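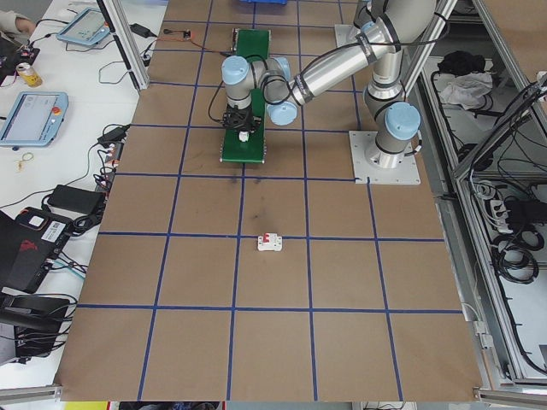 Chapter 6
Marking Out a Work Surface

A roll of tape is the cheapest tool in this book, and the one most often bought in the wrong color. Blue tape on tan cardboard, as in the opening photograph, is easy to read from across a room. Tan tape on tan cardboard has been tried. The students who tried it passed the course, though with a lower grade than they had hoped for.

In Chapter 5 we sorted parts into families and decided which ones deserved a spot on the bench at all. Now they need addresses. A grid does this with very little fuss: rows get letters, columns get numbers, and a small part such as a breaker can be said to live in C4 instead of "over there, near the other thing." The cells don't have to be perfect. Those in the photograph are roughly square, and roughly is good enough for a part that takes up only a little of its cell, like the small white one with the red switch sitting below the tape line near the middle.

Notice also the desk to the left. It has a circuit board with red wires, a pair of control pendants and an aluminum can all sharing the same white top, with no tape anywhere among them that we can point to. Most workplaces have a desk like this. It is where things go when they have no address, and we will come back to it in Section 6.4 with a certain amount of sympathy.

The main case in this chapter comes from Bisside, a repair shop for small electrical goods. When Hussam Shboul took over the main bench in August, the parts list ran to 721 items and the bench had one label, which read MISC. His first grid was beautiful. He measured it with a steel rule, cut every strip with a knife and made the cells so small that a hand couldn't get into one without disturbing its neighbors. The second grid was uglier and is still in use. We reprint the plans for both, with his permission and some of his remarks.

What this chapter covers

6.1 Choosing a surface. Cardboard, painted board and bare tabletop, and what each does to tape when you pull it up. Cardboard tends to come along for the ride. It also keeps a record of smudges, so plan on replacing it.

6.2 Cell size. Start with the hand, then the part. A worked layout for the Fehr parts tray is on the fold-out sheet.

6.3 Laying the lines. Long strips first, short strips second. Allow 15 minutes for a small bench and longer if two people are helping.

6.4 The desk next door. Overflow, drinks, paperwork and other residents.

6.5 Cables. A cable that crosses a grid belongs to every cell it passes over — and, in practice, to none of them. Decide on its route before the first strip goes down.

Before you begin

You will need a roll of painter's tape, a pencil, a tape measure and a surface you have permission to stick things to. Please read that last item again. Draw your grid on paper at one-tenth scale and have a classmate find three cells by address alone. If your classmate asks which end is row A, write it on the drawing, and later on the bench.

Key terms: address, cell, overflow, home row, dead corner

We use cookies to remember your place in the book and to see which chapters are read. Accept all | Manage settings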